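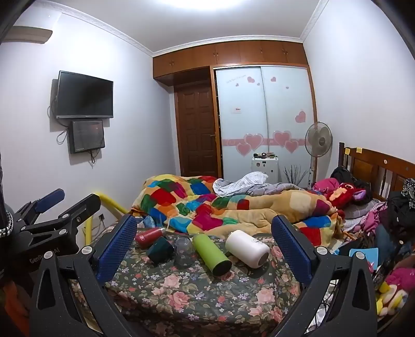 Section 3 – Bottles and cups

Home | Guides | Care | Storage | Contact

Do these before the Ristetia rack goes up. Floral cloth stays on, saves the surface from scratches.

1. Lay everything out in one row. Red bottle, clear one, the dark cup, all of it.
2. Caps off. Seals out too if they come out easy – dont force them.
3. Wash in warm soapy water, rinse twice.

CAUTION: no boiling water in anything clear. 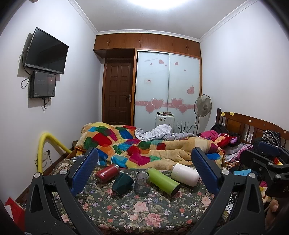 4. Air dry 2 hours, caps seperate. Insulated bottles need longer, give them 5.
5. Caps back on, tall ones to the rear of the rack, cups up front.

Note: quilts and blankets are in Section 5. Missing a rack clip – ask Fitriani Halim at Grileneck.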